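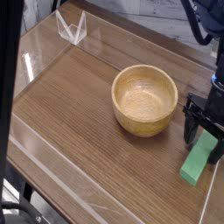 The arm over the green block, with the bowl I use for nearly everything.

I promised back in June that I would write up how I look after the little pick-and-place cell, and then the summer got away from me, as it does. So pour yourself something warm, because I'm going to ramble.

The first job is always the fingers. I wipe both pads with a barely damp cloth, let them dry, and then close them slowly on nothing to see whether they meet square. Llinos Craddock taught me to do this before touching any settings, and she was right (she usually is!). I spent most of an evening once fiddling with grip force when all I had was dust on one pad.

Next comes the cable. It needs enough slack to let the wrist turn all the way, but if the loop gets too generous it wanders off and rubs on things. I run the arm through its full reach at low speed and just watch the loop — dull work, but I've grown rather fond of it.
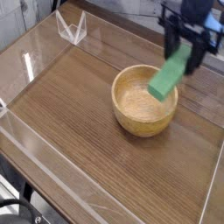
Then I do the positions. I have 3 that matter: above the block, down at the block, and over the bowl. I teach the bowl one last and always a touch higher than seems necessary, so a long piece held at a slant has room to clear the rim. Rostyslav Kobzar likes to set his lower, for a quieter drop, and we've agreed to go on disagreeing. After that I run 500 cycles at half speed and keep a notebook beside me for anything that sounds odd.

The clear edging around the table gets a wipe too, with plain water and a soft cloth. I used a glass cleaner on an older piece and it went cloudy at the corners, which still annoys me.
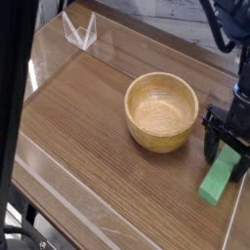 If the pickup starts to drift, I go back to the lower position and nudge it a hair at a time, saving each try under a new name. Please do save them! I lost a perfectly good set that way last year, and rebuilding it cost me a whole rainy afternoon and most of a fruit cake.

The wrist bolts I check every 300 hours or so, and I still haven't settled on a thread locker I like. If you have a favorite, leave me a note in the comments.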